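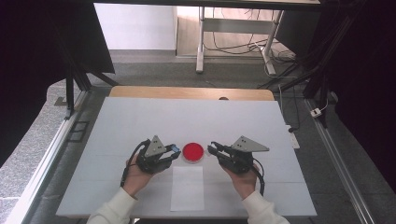 Paju workroom – bench meeting
January 27, 2024

Present: Tõnu Raudsepp (chair), Ishbel Dalgleish (minutes), four from the day group. Apologies from two.

1. Last minutes
Agreed, with one correction. The August entry says the new board "solved the problem of the surface." Ishbel asked for this to read "replaced the surface." Accepted without much of a fight.

2. White board on the bench
Tõnu reported that the board is doing well. Asked what this was based on, he said there had been no complaints. Ishbel said she had complained twice, both times about the seams. A seam is a seam, and anything small enough to sit in one will sit in one. Irden say the joins can be filled but would not say how long the filling lasts. The quote also leaves out whether we lose the bench for a day.
Decision: no filling until Irden put a lifetime in writing. Tõnu to write.

3. Paper sheet
Long discussion for a piece of paper. The sheet goes at the near side of the board, in the middle. One member wants it taped, another says tape leaves marks on white. A third asked what the sheet is for. Two answers were given and they did not agree. It stays, untaped, until the next meeting, when somebody should bring one answer.

4. Red rounds
The Masix order came in at 136 pieces. The delivery note said the same, so that is something. Tõnu would like to order again now to get the better price. Ishbel pointed out that the better price only applies if we take the larger carton, and that there is no shelf for the larger carton.
The supplier's leaflet calls them "suitable for repeated handling." The meeting would like to know repeated how many times, and by whom. Proposal to handle 20 of them over the coming weeks and write down what becomes of each one. Carried, one against (he thinks 20 is too few to show anything, and he may be right). 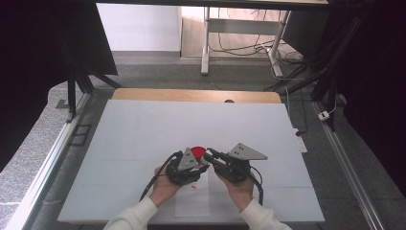

Bits of red on the board are to be picked up before the next piece is put down. This was already the rule. Ishbel asked that it be minuted again since the first time had no visible effect. Bits go in a labeled bag with the date, and the bags go to Tõnu.

5. Power and cables
Power strip stays at the right of the board. Tõnu proposed the Driduto cable tray, which clips to a rail and costs almost 18 dollars. Nobody present has used one. The product page shows it holding two very thin cables, and we have more than that, and the tangle by the desk would still be a tangle. Ishbel moved that we try tidying the floor first with the ties already in the drawer. Carried.

6. Curtains
Request to have them washed. Who takes them down, and who puts them back up? Left open.

7. Any other business
The carpet was raised. Tõnu says it was cleaned in August. Ishbel has not seen the receipt.

Actions
Tõnu: letter to Irden; carpet receipt; bags.
Ishbel: record sheet for the rounds; cable ties.
All: one answer about the paper.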